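Entry for the Band Known as Kodlow
A short story

The Lisness Sound Archive records the existence of a five-member group, Kodlow, active in the town for eleven months. The entry was opened in April upon receipt of a carton of tapes, and it was to be closed within the month. It remains open.

The group performed at the Fletimier, a ballroom above the bus depot, where the ceiling was low and the bass player was required to stand on the stairs. Members were engaged by verbal agreement. Payment was recorded in a green notebook, which the Archive holds, and in which the drummer's share is entered each night and each night struck out.

Kodlow issued one record, a long-playing disc titled Kwak. The pressing plant's invoice gives a run of 2,591 copies. The Archive has examined 11 of these. On ten of them the second side ends with an organ chord, held until the player's hands are heard to leave the keys. On the remaining copy the chord does not end. It passes into the closing groove and continues there for as long as the needle is permitted to stay.
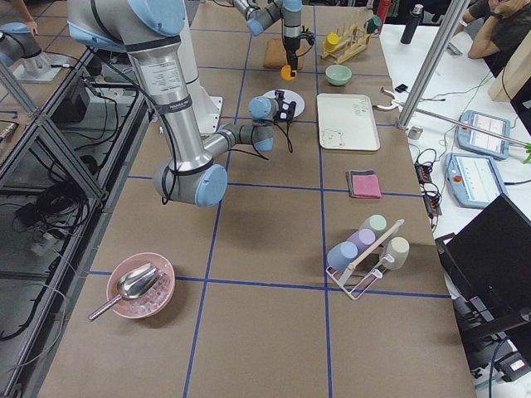
The cataloger assigned to the carton reported this as a manufacturing fault. She was instructed to play the copy once more, for the purpose of timing it, and to note the result on the standard form. She began at nine in the morning. At noon she wrote that a second voice had entered beneath the organ -- a woman's, unaccompanied, singing the names of the stops on the old bus route in their correct order. At four she wrote that the voice had reached the depot.

The singer of Kodlow was interviewed by letter. She replied that she had left the group before the organ was recorded and had never heard the finished side. She asked whether the bus still ran. The Archive replied that it did not, and enclosed a copy of the form.

Her second letter contained no message, only a ticket to the Fletimier, unpunched. It has been placed with the disc. The turntable in the listening room is switched off at five each evening, in accordance with policy, and the cataloger has asked that the policy be reviewed.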